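4.3 Filling the lower compartments

Fit all dividers (section 4.2) before you load any of the artificial produce. The Pullari stand is divided into open compartments, and each one takes one or two kinds of vegetable.

1. Lay the green onions in the end compartment with the white stalks pointing toward the edge of the bin. Gather the leafy tops toward the middle.

2. Add the napa cabbages next to the onions. They may overlap the onions a little. Stand one large cabbage upright and set smaller ones on either side.

3. Lay the long green gourds diagonally in the next compartment, in neat rows.

4. Put the small green chili peppers in front of the gourds, near the front edge.
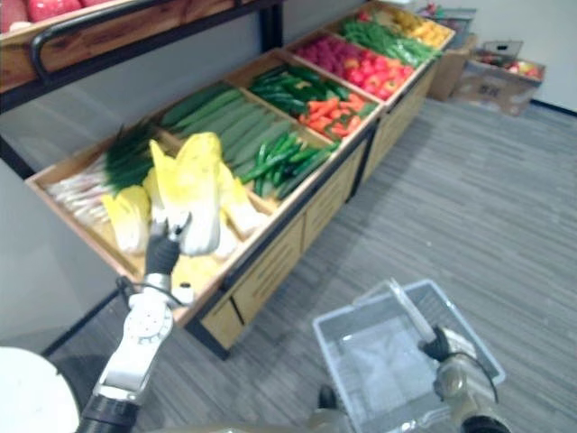
Figure 9. Lower compartments with onions, cabbages, gourds and chili peppers in place.

5. Load the upper shelf last. Apples go behind the front rail.

Note: Leave 900 mm clear in front of the stand so that shoppers can reach the produce with a basket in hand.

CAUTION: Do not lean on the upper shelf or hang baskets from the rail.

CAUTION: Keep the artificial produce at least 300 mm from spot lamps. The leaves can lose their shape.

Replacement vegetables are sold by the bag. Quote part number 531 when ordering from Morikawa.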